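据付後安全点検表(再点検) キッチン作業セル

場所:Kirnham 2階 調理台セル
対象:卓上アーム一式、制御盤 Bidero、動作管理ソフト Hostska
据付業者:Oksanen
点検日:2025年5月13日(火)
判定:適/否/保留
点検項目:17

点検に至った経緯

5月の連休明け、片付け動作の最中にアームのケーブル束がカップを引っかけ、カップは台の上で横倒しになった。中身は空で、けが人なし。アームはそのまま予定の位置まで進み、グリッパーを開閉し、Hostska の画面には「正常終了」と表示された。カップの立場からすれば異論があるだろう。
前回の点検表では全項目に「適」が付いている。字がたいへん整っていて、最初から最後まで同じ筆圧である。今回は現物を見ながら付け直した。

A.停止機能

1 非常停止ボタンに作業位置から手が届く
判定:適
前回の指摘で移設済み。以前は棚の裏にあり、押すにはまずアームの下をくぐる必要があった。

2 非常停止で全軸が止まる
判定:適
各動作の途中で押して確認。グリッパーは把持したまま止まる。仕様どおり。

3 非常停止の解除だけで動き出さない
判定:適
解除後、画面での再開操作が必要。再開ボタンと「次へ」ボタンが隣り合い、色も同じなのは気になるが、本項の範囲外。

4 接触検知で停止する
判定:否
先端を押すと止まる。ケーブル束を手で引いても止まらない。検知のしきい値は先端の荷重を前提に決めてあり、途中で何かを引きずる場合は「少し重い日」として処理される模様。今回の事象の直接の原因はこれと見る。Bidero 側の軸ごとの電流監視が使えるか、Oksanen に照会中。

5 停止の履歴が残る
判定:否
非常停止は残る。接触停止は、再開すると履歴から消える。反省しないタイプの記録方式である。

B.動作範囲と速度

6 人の立ち入り時の先端速度が毎秒200ミリ以下
判定:適
設定値と実測の両方で確認。事象時もこの上限は守られていた。カップはゆっくり倒れたことになる。

7 動作範囲の登録が現物の配置と合っている
判定:適(条件付き)
登録図面を今の配置に直してから合格とした。直す前の図面では、引き出しの付いた木の棚が存在しないことになっていた。

8 引き出しを開けた状態での干渉確認
判定:適
引き出しを開けたまま、まな板の上への下降を繰り返した。接触なし。ただし「開いている引き出し」は登録物ではないため、全開にする運用なら再確認のこと。

9 手首が壁側と家電側に当たらない
判定:適
トースター上空の通過高さを上げた。パンが差さったままだと、その分だけ背が高くなる。考えてみれば当然だが、図面のトースターにパンは入っていない。

C.ケーブルと配線

10 ケーブル束に余長と固定がある
判定:適(暫定)
余長は十分。十分すぎて、置いてある物の近くまで垂れる。束の途中に仮の吊りを追加する条件で暫定合格。Oksanen の報告書には「自然に沿わせた」とあった。自然に沿わせた結果が今回の事象である。

11 ケーブルの被覆に傷、つぶれがない
判定:適
手で全長をたどった。手首の付け根は特に念入りに見ること。

12 作業面の上を通る配線の用途が分かる
判定:保留
木の面の上を通る細い茶色のケーブルについて、行き先と用途を書いた資料がない。関係各所に尋ねたところ、全員が「そちらのだと思っていた」と回答。判明するまで抜かない、足さない、札を付ける。 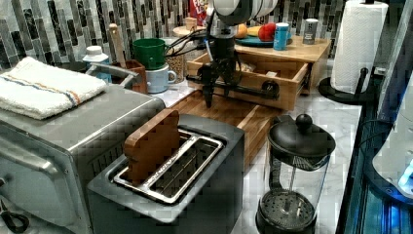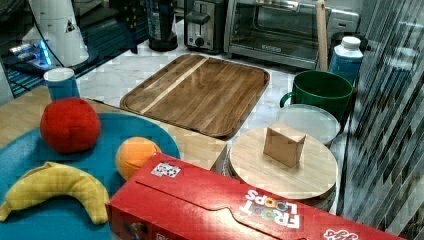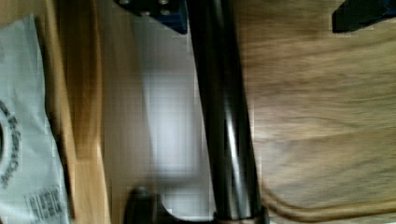 キッチンセル内。1枚目は下降したアームと左へ流れる黒いケーブル束(項目10)、2枚目は皿とシリアル箱のあるテーブル側と奥の調理台(項目14)、3枚目は手首側の小型カメラの画で、木の面に細い茶色のケーブル(項目12)。

D.置き物と周辺

13 加熱する家電の近くに布、紙を置かない
判定:適(是正後)
オーブントースターの上に畳んだタオルがあった。点検中に移動。家電の天板は棚に見えるが、棚ではない。この指摘は前々回にも書いてあり、文面もほぼ同じだった。次回の点検者は写してよい。

14 対象物と登録リストの照合
判定:適
皿の上の果物は作りもの、シリアルの箱は横倒しの状態でも認識対象として登録がある。箱が皿に寄りかかるほど近い置き方は試験条件にないので、評価に使うなら間隔を決めること。バナナは布製でも端から落ちる。

15 割れ物がケーブルの通り道にない
判定:保留
カップやマグの置き場所が日によって違う。重ねたカップも見かけるが、引っかかったときに動くものが増えるだけなので、セル内では重ねないでほしい。台に置き場の印を付けるまで保留とする。ガラスの瓶とフレンチプレスも同じ扱い。

E.カメラと表示

16 手首カメラの画で停止判断をしていない
判定:適
移動中の画はぶれる。木目が帯になり、文字は読めない。この画を安全側の判断に使っていないことを Hostska の設定で確認した。見張りとしてではなく、位置合わせ用の目と考えること。

17 運転中であることが離れた位置から分かる
判定:適
表示灯は点く。ただし、近くの機器にも青く光るものがあり、初めて来た人は光っているものをまとめて「何か動いている」と受け取る。安全側の誤解なので、当面はよしとする。

集計

否が2件(項目4、5)、保留が2件(項目12、15)。このほかは適だが、条件付き、暫定、是正後を含む。無条件の「適」だけを数えたい人は、各項のコメントを読んでから数えてほしい。

運転の可否

項目4が是正されるまで無人運転は不可。有人での運転は、次を守る場合に限り可とする。
・担当者1名が非常停止に手の届く位置に立つ。座らない、電話に出ない。
・ケーブル束の仮吊りを、始業時に手で引いて確かめる。
・割れ物を台から下げる。「空だから大丈夫」は前回のカップで検証済み。
・Hostska が「正常終了」と表示しても、台の上を目で見てから次を押す。

是正依頼

Oksanen 宛
項目4:途中の引っかかりを検知する方法の提案と、しきい値の根拠。「現場で調整済み」は根拠として受け付けない。
項目10:仮吊りに代わる恒久的な固定。結束バンドを増やす案は前回受け取ったので、別の案を希望する。

Hostska 管理担当宛
項目5:接触停止の履歴を再開後も保持すること。項目3で触れたボタンの色も、ついでに変えてもらえると助かる。

セル利用者宛
項目12:茶色のケーブルに心当たりのある方は、札に行き先を書いてください。匿名で構いません。
項目13:タオルはタオル掛けへ。

再点検は項目4の是正報告を受けてから行う。点検表は必ず新しい用紙で始め、この用紙の判定欄を上書きしないこと。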